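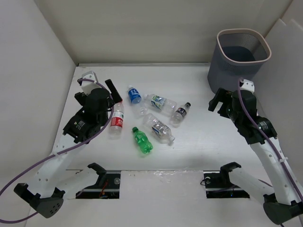

Two-arm bottle sorter on the enclosed bench, Kermani shared workshop.

Walkthrough checklist, May 27, 2025
Checked by: Elaheh Mousavi

1. Side and back panels standing firm – OK. Love these, runaway bottles stay on the table now!
2. Arm bases tight – OK, all bolts marked with paint pen.
3. Cable ties along the left arm – OK. Leave slack at the wrist or the loop pulls when the arm folds.
4. Bin in the back corner – OK, but it creeps. Two dabs of putty, please.
5. Power switch reachable from the front – OK. Label it before August open house.

Grip check. Fingers should hold a bottle around the label without popping the cap. I ran 18 grabs on each side and had one slip, on the left. That's so much better than the old pads
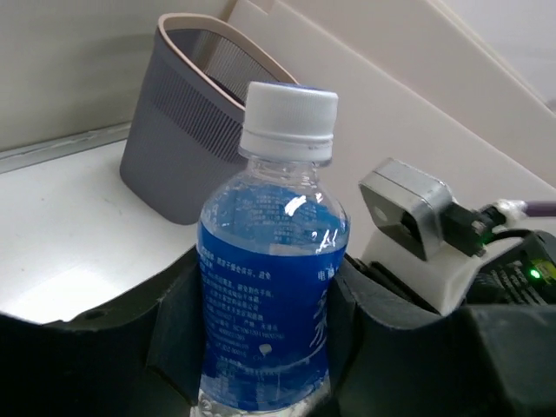
and it makes me want to try softer plastic next. Caps stay on for every run, and bottles go in drained.

6. Wrist connectors seated – OK, wiggle test done.
7. Finger pads – left one getting shiny, swap soon.
8. Front slots – FIX. Wires can be reached from above. Needs a cover before kids visit.
9. Run log started – OK, 466 cycles so far.

Big bottles are still the fun ones – they swing a lot when the arm turns over, so keep hands outside the panels until both arms are parked.
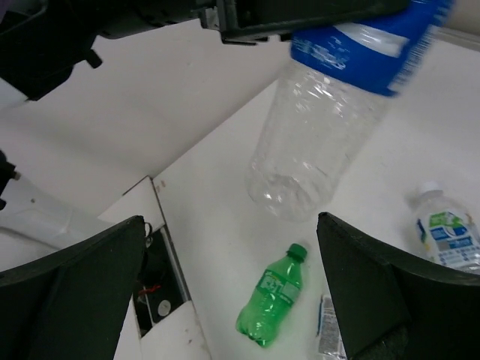 Siamak Farahani: I can print slot covers tonight if someone measures the rails. Could we slow the wrist turn for the big ones too?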